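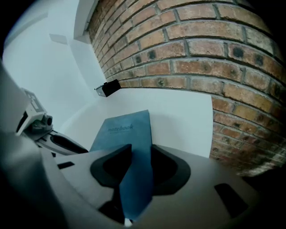 Chaltu Degefa writes that a paper log by the boiler has outlasted every app she has tried, but that half the entries in it are useless to her now: "It says 'changed filter' on four different pages and never which filter."

Her complaint is common in the mail on this subject. The notes below cover how to set up a written maintenance log for a house or small workshop, what to put in each entry, and how to keep the book readable for years.

Choosing the book

Use a bound notebook. Loose-leaf binders let pages go missing, and spiral wire catches on drawer runners. Sewn bindings open flat and hold up better than glued ones in a room that swings between hot and cold. A5 is large enough for a sketch of a valve layout and small enough to hang inside a cabinet door.

Ruled paper is fine for entries. Squared paper is better if you expect to draw pipe runs or shelf cuts. Paper weight matters less than people assume. Anything that takes ballpoint without tearing will do.

Choosing the pen

Ballpoint or pencil. Gel and fountain inks run when the page gets damp, and a log kept near a water heater will get damp sooner or later. Pencil is slow to fade but smears under a thumb. I use a Cendix ballpoint on a string, with a knot tied through the cabinet hinge. The string has been replaced twice and the pen once.

Do not use felt markers on ruled pages. They bleed to the other side and spoil two entries at a time.

Numbering and index

Number the pages before the first entry. Leave the first four pages blank for an index, with one line for each appliance or system, followed by page numbers as they build up:

Water heater - 7, 12, 31
Furnace filter - 7, 9, 15, 22
Sump pump - 11, 30
Bench grinder - 18

Update the index at the time of the entry. An index caught up at the end of the year will have holes in it.

What goes in an entry

Month and year, at the left margin.
The thing worked on, by its full name. "Upstairs hall filter," not "filter."
What was done.
Part number and size, copied from the part itself and not from the packaging.
Meter or counter reading, if there is one.
Where the spare is kept.

A sample, from my own book:

May. Dehumidifier, basement. Washed intake screen, replaced drain hose. Hose is Valent, 40 inches, cut to fit. Hour counter 362. Leftover hose on nail behind furnace.

The next entry for the same machine shows 465 on the counter. The difference, 103 hours, is the time it ran between two cleanings, and the screen was only lightly coated at the second one. I have moved the interval out on that basis. Without the readings I would have gone on cleaning it by habit.

Readings worth taking

Water meter, last thing at night and again before anyone is up. Note both times. If the number has moved and no appliance was set to run overnight, check the toilet flappers first.

Pressure gauge on a closed heating system, with the system cold. A single reading tells you little. A column of them going down tells you there is a leak.

Hour counters on pumps, compressors and dehumidifiers.

Battery dates on smoke alarms. Write the date on masking tape on the alarm as well.

Paint and finishes

Give these their own section, starting from the back of the book and working forward. Record brand, color code, sheen, room, and number of coats. Brush a patch of the paint on the page and let it dry fully before closing the book - overnight for latex, longer for oil. Set a strip of waxed paper over the patch for the first week or facing pages will stick.

Receipts

Thermal receipts go blank. Copy the store, the price and the warranty length into the entry by hand, then keep the receipt in an envelope glued inside the back cover. Do not tape over the print. Some tapes wipe it out within months.

Damp pages

If the book gets wet, stand it on end with the pages fanned and a fan running across the room, not aimed at it. When it is nearly dry, put plain paper towels between every few sheets, close it, and weight it with something flat. Change the towels morning and evening. Almost 2 days is normal for a book that was splashed, longer if it was soaked. An oven or hair dryer will cockle the paper and crack the glue.

Where to keep it

Near the work, off the floor, away from direct sun. A magnetic clip rated for the weight of the book works on a furnace cabinet's outer panel, provided the panel stays cool and no vent is covered. The Dinsa clip I had first slid down under load. A Ukard one with a rubber face has held.

Photograph the filled pages twice a year and store the pictures somewhere other than the house.

Starting late

There is no need to rebuild the past. Walk through the house once, write down the model number and install date from each rating plate, and put those on page 5 onward. Where the date is unreadable, write "unknown" and the month you looked. Begin regular entries from there.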